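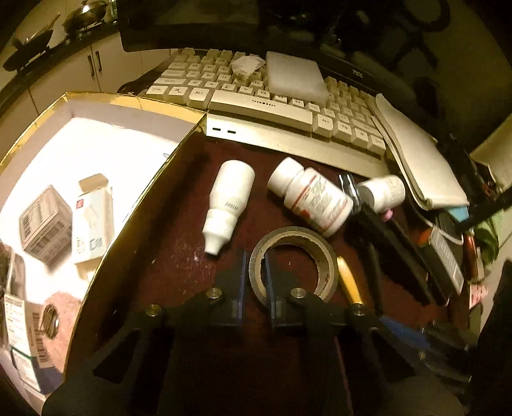
Week 7 notes: grasp planning in clutter

Read before the Thursday lab. The code for this week is in the `clutter` folder of the unit repository, and the lab machines already have Stikix installed. If you're working at home, install it from the link on the unit page and run the self-check before you come in.

## 1. Where we are up to

The last two weeks dealt with one object on a bare surface. The planner was given a segmented point cloud, fitted a pair of contact points and checked that the arm could get there. Nearly everything in that pipeline assumed free space around the object.

This week we drop the assumption. A household desk or workbench has things lying against each other, things resting on other things, and things whose far side the camera can't see. The planner has to choose which object to go for, from which direction, and in what order.

Topics:

- segmentation when objects touch
- approach direction and finger clearance
- ordering, using a support graph
- when to re-plan

## 2. Segmentation when objects touch

The depth-only segmenter from Week 5 grows regions outward from seed points and stops at a change in surface normal. It does well on boxes. It does badly in these cases:

- **Crossed tools.** Where a pair of pliers lies partly beside another handle, the depth step between them can be smaller than the sensor noise. The two come back as one region with a strange outline, and the principal axis runs along neither tool.
- **Thin objects on a flat surface.** A card or a tag is close to the height of the desk. The plane-removal step deletes it.
- **Translucent and shiny objects.** Depth returns are missing or wrong. You get a hole, and the planner treats a hole as free space unless you tell it otherwise.
- **Soft items.** Crumpled paper and fabric produce many small normal changes and split into fragments.

The fix used in the lab is to take masks from the colour image first and then lift them into the point cloud. A white bottle next to a yellow handle is easy in colour even when the depth edge is poor. White on white is the reverse, so keep both channels and merge.

The merge rule in `merge_masks.py`:

1. Start with the colour masks.
2. Split any mask that contains a depth step larger than `step_min`.
3. Join two masks only if they share a long boundary, have no depth step across it, and have similar mean colour.
4. Mark every pixel with no valid depth as `UNKNOWN`.

Step 4 matters for the next section. `UNKNOWN` is a third label, separate from `FREE` and `OCCUPIED`. Don't fold it into either one at this stage.

## 3. Candidate grasps

The sampler draws 2,000 candidates per view, spread over all segmented objects in proportion to visible surface area. Each candidate is stored as:

| Field | Meaning |
|---|---|
| `centre` | midpoint between the two contacts |
| `approach` | unit vector along which the palm travels |
| `closing` | unit vector between the fingers |
| `width` | opening required before closing |
| `object_id` | mask the contacts belong to |

Proportional sampling has an obvious weakness. Large objects take most of the budget, and a screwdriver handle may get very few candidates. In the lab config there is a floor of 23 candidates per object regardless of area. Try setting the floor to zero and see what happens to the thin objects.

### 3.1 Finger clearance

A grasp needs space for the fingers as well as for the object. With a parallel gripper, model each finger and its pad as a box, and sweep both boxes along `approach` from the pre-grasp pose to the final pose. Reject the candidate if either swept volume meets `OCCUPIED` voxels that belong to a different object.

The pads count. Students often model the bare fingers and forget that the pad takes up room on the inside face. This reduces the usable opening, and a candidate that looks fine on paper will jam a pad edge onto the top of the object.

For `UNKNOWN` voxels, the lab planner applies a cost and doesn't reject outright. If you reject outright, a single translucent block can rule out every grasp near it. If you ignore it, you drive a finger into it. The weight is `w_unknown` in the config.

### 3.2 Objects with a hole

A tape roll lying on its side gives two families of candidates:

- **Across the outside.** Needs the full diameter to fit within the opening.
- **Across the wall.** One finger goes inside the core, the other outside. Needs a small opening, but the inner finger has to fit in the core, and its direction of travel is fixed by how the roll is lying.

The sampler will find the second family only if the inner surface is visible from the camera. From directly above a roll on its side, it isn't. This is one reason the lab uses two viewpoints.

### 3.3 Bottles on their sides

A cylinder on its side can be gripped across its diameter anywhere along its length, so position along the axis is decided by other terms in the score. The default prefers the centroid. For a dropper bottle, the nozzle end is narrow and should carry a penalty. For a part-full bottle, the centre of mass isn't at the geometric centre and there's no way to know from vision alone. The planner accepts this and relies on the slip check after the lift.

## 4. Scoring

The score for a candidate is a weighted sum:

```
score = w_align * alignment
 + w_clear * clearance
 - w_unknown * unknown_fraction
 - w_offset * distance_from_centroid
 - w_support * n_supported
```

- `alignment`: how nearly the contact normals oppose each other along `closing`.
- `clearance`: smallest distance from either swept finger to another object, capped.
- `unknown_fraction`: share of the swept volume labelled `UNKNOWN`.
- `n_supported`: how many objects rest on this one. See Section 5.

All terms except `n_supported` are normalised to between 0 and 1. Leave `n_supported` as a raw count. Normalising it was tried in an earlier year and made the planner pull items out from under other items.

## 5. Ordering

Build a directed graph with one node per object. Add an edge from A to B if A rests on B. An object with no incoming edges has nothing on top of it and can be removed.

Take a keyboard with a block and a piece of paper on top. Both have edges to the keyboard. The keyboard has two incoming edges, so it waits until both are gone. A notebook lying next to the keyboard has no edge to it in either direction.

Resting on something is harder to detect than it sounds. The test in `support.py`:

1. Project both masks onto the desk plane.
2. Check for overlap, or near contact at the boundary.
3. Compare heights within the overlap region.
4. If A is consistently higher, add A → B.

A long object that leans on another at one end and touches the desk at the other will pass this test, which is what we want. Two tools that each cross over the other at different points will produce a cycle. The planner breaks a cycle by removing the edge with the least overlap area, and flags the pair for a slower lift.

Open boxes and trays need separate treatment. The contents are inside the container, so the heights compare the wrong way if the rim is above them. Label a container by hand in the scene file for now (`is_container: true`). Its contents are then treated as resting on it, and the rim is added to the collision model as walls.

## 6. When to re-plan

Moving one object changes what's around it. There are three settings:

- `every`: new view and full plan after each pick. Slow and safe.
- `never`: one plan at the start, executed in order. Fast, and wrong once anything rolls.
- `local`: new view after each pick, but re-plan only objects whose masks have moved or whose neighbours have gone.

The lab uses `local`. A mask counts as moved if its centroid has shifted by more than the tolerance or its overlap with the old mask has dropped. Cylindrical objects are always re-planned, moved or not.

## 7. Lab task

Work in pairs. The recorded scenes are in two sets, Pukovlow (desks) and Piltthorpe (workbenches), 165 views in total. Use Pukovlow to tune and Piltthorpe to test. Don't tune on Piltthorpe.

1. Run the planner with the default weights and save the log.
2. Pick one scene with crossed tools. Plot the masks before and after `merge_masks.py`. Note any object that was wrongly joined or split.
3. Sweep `w_unknown` from 0 to 1 in steps of 0.2. Plot the number of accepted grasps and the number of collisions reported by the simulator.
4. Draw the support graph by hand for one scene, then compare it with the output of `support.py`. List each wrong or missing edge.
5. Change one weight of your choice and explain the effect in a paragraph.

Hand in one PDF per pair through the unit page. Include the config file and the commit hash. Plots need axis labels and units.

## 8. Common errors

- `No candidates for object 0`: object 0 is the desk plane. Skip it.
- Every grasp comes from the same side: the second viewpoint didn't load. Check the extrinsics path.
- The planner hangs on the support graph: you have removed the cycle-breaking step, or set the minimum overlap to a negative number.
- Fingers pass through the tray wall in the viewer: `is_container` is missing from the scene file.

## Reading

- Unit reader, chapter on contact models (revise)
- Amaral planner manual, sections on swept volumes and collision layers
- Stikix quick start, config file page

Next week: slip detection and what to do after a failed lift.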